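Planning for a household robot: what to put in the budget
16/03/2022
Shares 749

Start with the bedroom. Most buyers think of the kitchen first, but tidying a bed asks more of an arm than wiping a counter does. Measure the gap on each side of the bed and write it down before you ask for a quote. 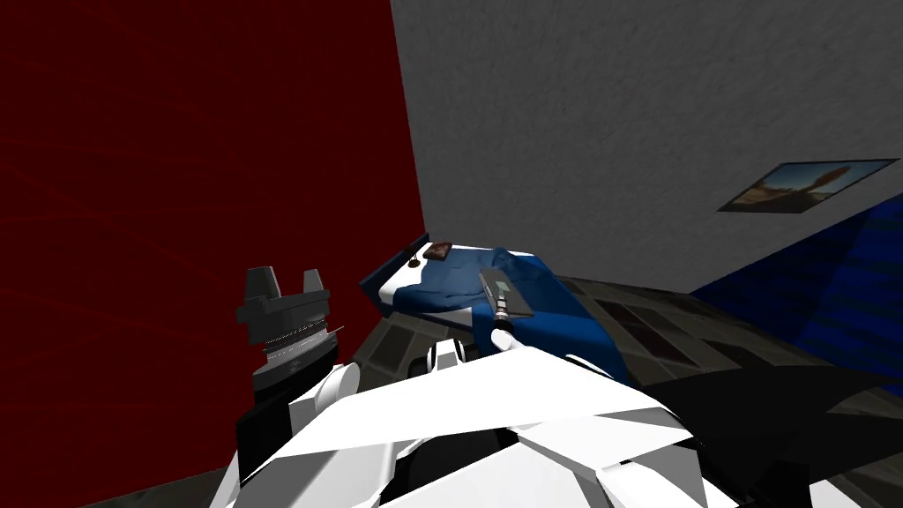 Two arms cost more than one. Lernico and Ondard both quote them separately, so ask for the full price with grippers fitted. Naveen Jaiswal, who did our costings, set aside 3000 dollars for the second arm and 2000 for spare fingers, software and service. Get the service terms in writing – the Tomar contract we read left out wrist parts.

Ask for a simulated run in a room laid out like yours, with soft bedding and the things you leave lying on it.

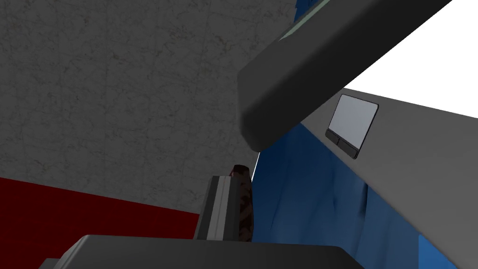

Laptop on blue fabric, with a gripper finger close by.

Small items need a test of their own. Give the seller a list: phone, wallet, remote, folded paper. Bultier will run a list like this before you order. 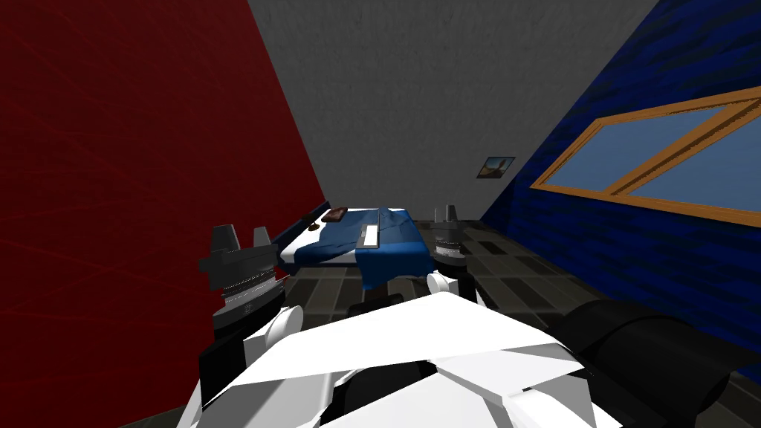

Home Equipment Team – Household Tips

Check reach from the foot of the bed as well as from the side. Leave room in the plan for a charger and a clear path to it. Prices are reviewed in September, so ask how long your quote holds.

Comments 2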